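Burger buns for a crowd – seeded, plain or a mix?
Food and Baking > Bread and Rolls

tracey_w
Started this topic
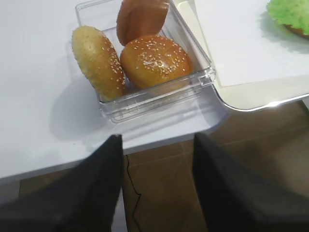

I'm doing the burgers for the allotment do in September and I've got myself in a tangle over buns. Last year I bought the cheapest soft white ones I could find and they were dreadful, they went to paste the second any sauce got near them. So this year I want something better and I've been trying different sorts at home. At the moment I've got a round sesame one with a lovely amber top, a longer seeded one and a smooth shiny brown one all in the same clear tub, and every time I walk past I change my mind. The shiny one looks the poshest, no question. But my lot all say a burger isn't a burger without sesame on it, and I do see what they mean.

So, three questions. Would you do all one sort or a mix? Do I bake or buy? And how on earth do you keep them nice if you cut them the night before? We start serving at noon and I can't be slicing buns at eleven with people asking me where the squash is.

Tracey

crumbly_dean
One sort. Always one sort. Every time you offer a choice at a serving table the queue doubles, and then somebody's child wants the kind you've just run out of. Get seeded, get them all the same size, done.

And make sure they match your burgers! A long bun with a round burger in it is a sad thing, you get two bites of bread at either end.

Dean Ellwood

yogesh_b
I'd disagree with Dean there. I did a mixed lot for my daughter's leaving do and it went fine, but I put the plain ones down the far end with a label on and left people to it. There are always a few who can't have sesame, so you need some without it regardless. Please don't keep them all in the one tub on the day though, seeds get everywhere and if somebody has an allergy then sharing a tub is no good at all.

As for baking, yes if you've got the time. I scale my dough at 125 g a bun, which makes a big one, and it wants a fairly hefty burger in it. Go smaller if there'll be lots of little ones.

tracey_w
Oh that's a good point about the sesame, I hadn't thought of it. Mine are only for us this week so no harm done, but I'll get a separate box for the plain ones and a separate knife as well.

Yogesh, what do you put on yours to get the shine? The glossy one I've got is a bought one and I'd love to get near that colour.

yogesh_b
Whole egg beaten with a splash of milk, brushed on twice. Once when they're shaped and again just before they go in. If you want it really dark use only the yolk, but watch them like a hawk for the last few minutes. Seeds go on straight after the second brushing.

FemkeVdL
125 g is enormous!! I make mine much smaller and nobody has ever gone hungry at my house. You also have to think about the person holding it in one hand with a drink in the other.

My recipe is 600 g strong flour, a good knob of butter, an egg, warm milk until it feels soft, yeast, salt and a spoonful of sugar. I knead it for ages, let it double, shape it, let it puff up again and then into a hot oven until they're brown. I don't measure the milk, sorry, my mother never did and I never learned to. It should be a bit stickier than you're comfortable with.

crumbly_dean
"Until it feels soft" is why I buy mine, Femke.

FemkeVdL
Your loss, Dean :)

rozi_v
On the cutting the night before question, I used to help out at a café called Drosstead and we prepped buns every evening. Let them go completely cold first. If there's any warmth left in them you get fog on the inside of the lid and the crusts go wrinkly. Slice them, then put the two halves back together so the cut faces are touching, and pack them snugly in a lidded box. They dry out much faster with the halves lying apart. Next day toast the cut sides on a dry pan and you'd never know.

The other thing that matters is the lettuce. We went through mountains of the frilly green sort. Wash it early and get it properly dry, because wet leaves ruin a good bun quicker than any sauce. We laid it out on paper on a tray and swapped the paper if it got damp.

Rozália

tracey_w
Rozália that is so helpful, thank you. I've been guilty of just chucking the halves in any old how. And I do like a frilly lettuce, it sticks out at the sides and makes the whole thing look generous even when it isn't.

Does the lettuce go under the burger or on top? We've had words about this at home.

rozi_v
Under. It catches the juice before the bottom bun gets it.

crumbly_dean
On top. If it's under, the burger skids about and the whole lot shoots out the back. Sauce on the bottom bun, burger, cheese, lettuce, lid. I will not be moved on this.

yogesh_b
Both! One leaf each side. Costs you a bit more lettuce but everybody stops arguing.

naylor_lane
Late reply but has anyone frozen them? I'm thinking of baking a couple of batches in advance, I've only got the one oven and it's a slow one.

FemkeVdL
Yes, all the time. Freeze them whole on the day you bake, well wrapped, and take them out the evening before. I wouldn't slice them first, mine always go ragged. They lose a bit of shine, but a few minutes in a warm oven perks them up.

rozi_v
I'd slice first myself, then you can toast them nearly from frozen if you get caught short. But you do lose more seeds that way.

tracey_w
Right, I think I've decided. Round seeded ones for most people, baked from Femke's recipe but a bit bigger, and 2 packs of plain bought ones kept well away in their own box. The long ones I'll leave for hot dogs. I'm going to do a trial batch first and if the milk business defeats me I'll be off to the shop with Dean.

Still haven't settled the lettuce. My husband has read this and is siding with Dean, which doesn't help me at all!

crumbly_dean
Sensible man. Let us know how the trial batch goes, and put some fried onions on the list, you haven't mentioned onions once.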